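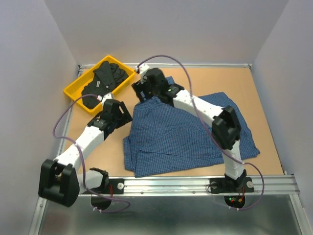
Folding (laundry)

Folding, in laundry work, is the reduction of a textile article to a smaller flat shape by bringing parts of it over one another along more or less straight lines. It normally follows drying and, where it is done, ironing, and comes before storage, packing or sale. The word covers both the single action (a fold) and the complete sequence by which an article reaches its stored form (a folding method, or in commercial laundries a pattern).

The article treats garments and household linen. For folds made in dressmaking, see Pleat and Hem. For the folding of paper, see Paper folding.

Contents
1 Terms
2 Work surface
3 Containers
4 Sequence
4.1 Spreading
4.2 Smoothing
4.3 Folding proper
4.4 Stacking
5 Methods for shirts
5.1 Flat fold
5.2 Board fold
5.3 File fold
6 Behaviour of fabrics
7 Patterned cloth
8 Creasing in storage
9 Commercial practice
10 See also

1 Terms

A crease is a line left in the cloth by pressure along a fold. It may be wanted, as in a trouser leg, or unwanted. A wrinkle is an irregular ridge with no fold behind it, and is usually shorter and shallower than a crease. Wrinkles tend to radiate from a point at which the cloth has been held, pulled or caught, and a group of them is sometimes called a fan.

A layer is one thickness of cloth. A shirt laid flat with its front closed has at least two layers over most of the body, more at the collar, the cuffs and the front band. The number of layers at a given point governs the bulk of the finished article and is the main reason why folds are placed away from seams.

The leading edge is the part of the cloth that is lifted and carried over. The fold line is the part that stays on the surface and becomes the new outer edge. A tail is any narrow section left projecting past the intended outline, most often a sleeve end or the corner of a hem.

A bunched article is one with no continuous flat area large enough to be folded. Bunching is the usual state of a garment taken from a drier or a basket.

2 Work surface

Folding is carried out on a table, a bed, an ironing board or a purpose-made bench. The surface should be flat, firm and free of anything that snags. Some friction is useful: on a very slick top the lower layers move with the upper ones, and the outline has to be squared again after each fold. On a rough or padded top the cloth stays put but is harder to smooth. Plain board, whether painted or bare, is a common compromise in workrooms.

A strip of clear surface is generally left on at least two sides of the article. It receives the sleeves or corners while the cloth is being spread, and allows the hand to get under the edge. Where the bench is enclosed, with low or full-height walls at the back and sides, the container is placed in a far corner and the cloth is spread in the middle or towards the opposite side. Enclosed benches keep small items from dropping off the back, at the cost of reach.

A mid-toned or light surface without pattern makes the outline of the article easier to judge. The effect is most marked with dark cloth, where a tail lying on a dark top may be missed until the article is lifted.

3 Containers

Unfolded articles are held in a basket, bin or trolley. Rigid plastic bins are widely used since they can be wiped clean and keep their shape when nearly empty. Rectangular bins are set either square to the bench or on the diagonal. The diagonal position brings one corner forward and takes up more of the bench, but gives access from two sides.

A bin that is too deep encourages bunching, because articles are dropped in and compressed by those above. Dark garments in a deep bin are difficult to tell apart, and sorting is then done by secondary marks such as a pale label at the neck or waist, a button, or the colour of the stitching. The Halim sorting scheme, used in some small laundries, places the label uppermost whenever an article is returned to the bin, so that the next person can find the neck without turning it out.

Folded and unfolded articles are not kept in the same container.

4 Sequence

4.1 Spreading

The article is taken from the container by whatever part is uppermost and lowered on to the surface. In most cases it lands in several overlapping layers, with one or two long creases across the body. The worker then looks for a reference feature: a collar, a waistband, a straight hem or a corner. Straight edges are preferred to curved ones, as they show at once whether the cloth is lying true.

From the reference feature the cloth is opened outwards. Two holding points are normally needed. With one hand fixed and the other drawing away, the layer between them is brought under light tension and lies down. Pulling from a single point moves the whole article across the surface without opening it.

4.2 Smoothing

Smoothing removes wrinkles by pressure of the flat hand, worked from the middle to the edges. Long creases are taken first. If a crease remains after smoothing, the cause is usually a hidden fold in the lower layer, and the upper layer has to be lifted again. Birgit Vogler's handbook for the Dondlow laundry school gives the rule that a crease crossing more than half the width of a garment should always be traced to its source before the first fold is made, and that smaller ones may be left.

Tails are dealt with at this stage. A projecting section is either drawn out fully, if it belongs to a sleeve, or tucked back inside the outline.

4.3 Folding proper

Side folds come first and cross folds second. Side folds bring the width to the intended figure, and cross folds then shorten the length. The opposite order is used for towels and sheets in some households. For garments it has the drawback that the sleeves are trapped between layers and cannot be corrected.

Each leading edge is lifted at both ends, carried over without stretching, and set down so that it meets a line already present. A fold carried by one end only will twist, and the finished article will be wider at one side – a fault known as fanning out or, in older manuals, skewing.

4.4 Stacking

Finished articles are stacked with the rounded fold facing outwards and the open edges to the back. Stacks of like size are more stable than mixed stacks. Heavy cottons go at the bottom.

5 Methods for shirts

5.1 Flat fold

The shirt is buttoned at the neck and at one or more points lower down and laid face down. Each side is brought in towards the middle of the back, and the sleeve is turned down along the fold so that it lies parallel to the body. The tail of the shirt is turned up and the body folded in two or three. Turned over, the article shows the collar and the upper part of the front. The method takes some 17 seconds in practised hands on a shirt already spread.

5.2 Board fold

A flat board is placed on the back of the shirt below the collar, and the sides are folded over it. The board is withdrawn before the last cross fold. It fixes the width, so that all articles in a stack are alike. The Predel board, a hinged type in four panels, does the turning as well: the panels are raised one after another and carry the cloth with them.

5.3 File fold

The shirt is folded into a narrow strip and the strip folded or rolled into a block that stands on its edge. Articles are stored in a row, so that each can be seen and removed without disturbing the others. The method makes more folds than the flat fold and is less suited to stiff cloth.

6 Behaviour of fabrics

Plain-woven cotton holds a fold well and can be set by hand pressure alone. Linen holds it better still, and also holds every wrinkle. Knitted cotton drapes closely to the surface but stretches when drawn, so it is spread by patting and lifting. Polyester blends spring back, and large articles may need a weight on the first fold while the second is made. Fleece and other thick materials cannot be folded sharply, and the number of folds is kept to a minimum.

Cloth folded while still damp keeps its creases more firmly once dry, and may develop an odour if stored.

7 Patterned cloth

Checks, fine grids and stripes act as a built-in guide. On a garment cut true to the grain, the darker lines run parallel to the length of the body, and a fold placed along one of them will be straight. Departure from the line is seen at once as a series of small steps along the edge. The same property makes it easy to tell where layers overlap, as the grid changes direction at the boundary between them.

The guide is only as good as the cutting. Sleeves, yokes and pockets are often cut at an angle to the body, and their lines should be ignored when squaring the outline.

8 Creasing in storage

Creases deepen with load and time. In a storage trial at the Plikbridge linen rooms, 819 folded shirts were held on open shelving from July, and those in the lowest positions were found to need pressing far more often than those at the top. The usual measures are shallow stacks, refolding along different lines for articles kept over a season, and hanging for anything with a structured collar.

9 Commercial practice

Large laundries separate spreading from folding, with one worker opening and feeding the articles and another, or a machine, making the folds. Flat linen is folded by machine almost everywhere. Garments are more often handled individually, and bunched articles of mixed size and type account for much of the time. At Plikbridge a week's count of 2,882 articles was divided by type before spreading, with shirts and blouses kept apart from knitwear so that the bench width did not have to be changed between them.

10 See also

Ironing
Laundry basket
Linen cupboard
Wrinkle resistance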